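Ese Uzor keeps the most expensive clock in Pulomcombe in a basement next to the bicycle racks. It is an optical clock, meaning it keeps time by the light that strontium atoms absorb, and on a good day it is too accurate to be compared with anything else in the county.

"People ask me what time it is," she says. "I have no idea. I know how long a second is. The time I get from my phone, like everybody."

Uzor joined the Onyeka laboratory when the clock was three crates and a lease. It now takes up one and a half rooms. Most of that is lasers, and most of the lasers exist to keep the other lasers in line. One slows the atoms, one holds them in place, and one asks them the question that matters, at a frequency she describes as "fussy."

How fussy became clear last winter, when the readings drifted every afternoon. The team blamed the vacuum pump, then the software, then each other. It was the boiler. "We spent 12 days on that," she says. "Musa had said boiler on the first morning. He has been very gracious, by which I mean he brings it up weekly."

Musa Garba, her colleague, writes the control code and does not deny it. "I have it on a mug," he says.

The point of all this, according to Uzor, is gravity. Clocks run a little slower the closer they sit to the ground, and a good enough clock can feel the difference in height between two shelves. Her group wants to carry one up a hill and use it as a very costly tape measure. The portable version, called Cerkance, currently weighs roughly 600 pounds. I ask what she means by portable. "It has handles," she says.

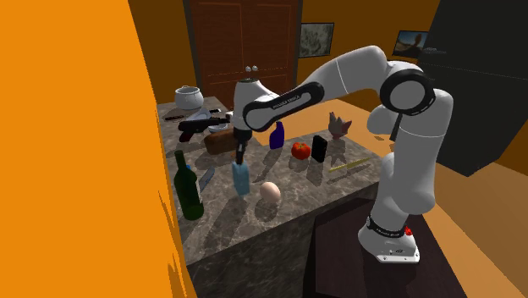
Getting the weight down is mostly a matter of alignment. Mirrors that are small enough to travel are also small enough to be knocked out of true by a sneeze, and Uzor would like to stop adjusting them by hand. Garba is keen on automation. Uzor is polite about this.

The money, from a small instrument maker called Bilteo, lasts through next November. After that she expects to write a lot of applications. She has already logged 2643 hours of clock data, and she reads me the total off a sticky note on the door.

Does she wear a watch? She does, a cheap one with a cracked strap. It runs three minutes fast, and she set it that way on purpose so she wouldn't miss the bus.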